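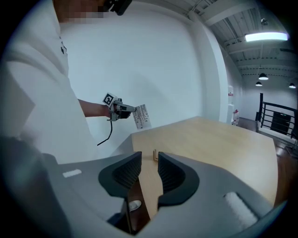 Enikő Kun, floor safety lead, Prulldale

Home | Checklists | Faults | Contact
Print this page | E-mail this page

Hand-held gripper check after the jaw fault
Inspected 2024-04-02

On the last shift in February a Vurby hand-held gripper stayed shut after the operator let go of the trigger. She tried to free the part with her other hand, the jaws opened suddenly, and the part fell on her foot. She had a bruise and no other injury. The unit, number 19, was taken out of use and sent to Barnano, who found a worn return spring and dust packed into the slide.

The checks were done at the long table on the upper floor with work going on as normal. Results are OK, ACTION or FAIL.

1. Trigger returns fully when released - OK
Tried with the jaws empty and again with a card held upright between them.

2. Jaws open without sticking - ACTION
One gripper was slow on the first few pulls. Cleaned and tried again, no further trouble. Recheck in a week.

3. Finger pads seated, ribs not torn - OK

4. Cable secured to the body or sleeve - FAIL
The cable under the pistol handle hangs in a loose loop. It can catch on a table edge or on the other gripper when two are used close together. Clips have been ordered from Padilla. Until they are fitted, keep the two grippers apart and stop if the cable pulls.

5. Marker flat and firmly fixed - ACTION
Check the mount for movement before each session. A loose marker does not hurt anyone but it spoils the recording, and people then reach across to push it back while the jaws are live.

6. Fire extinguisher present and reachable - OK
At the foot of the white pillar, with the red sign above it. Do not park trolleys there.

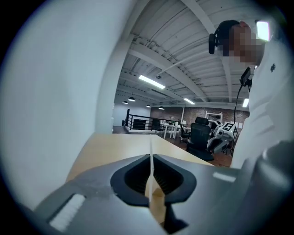

Prulldale Floor Notes, issue 31, page 2

7. Grip on thin flat parts - ACTION
The thin wooden board is the hardest item we hold. It sits in the slot through the pad, and most of its length is out in front, so any slip tips it forward. Limit boards to 80 cm until the spring has been changed on every unit.

8. Housing clean - ACTION
Greyish smudge on the shell near the label. Wipe down at the end of the shift, and brush out the slide as well. Dust in the slide was half of the February fault.

9. Headset and chest cable - ACTION
A hanging cable can swing into the work when the wearer leans over to look down. Tuck it in before picking up a gripper.

10. Clear floor near the robot - OK
Office chairs to be pushed well back before the robot is powered up.

11. What to do if the jaws stay shut - ACTION
The old sheet did not cover this. Lower the part to the table, switch off, and call the floor lead. Do not pull at the part with your free hand. The new wording goes on the wall by the end of the week.

Comments (3)

benchhand: Item 2, was the slow one tried with the board as well or only the card?

Enikő Kun: Both. It let go of the board cleanly each time after the clean.

nightshift_p: Tape does for the cable in the meantime, but it leaves glue on the handle - use the cloth kind.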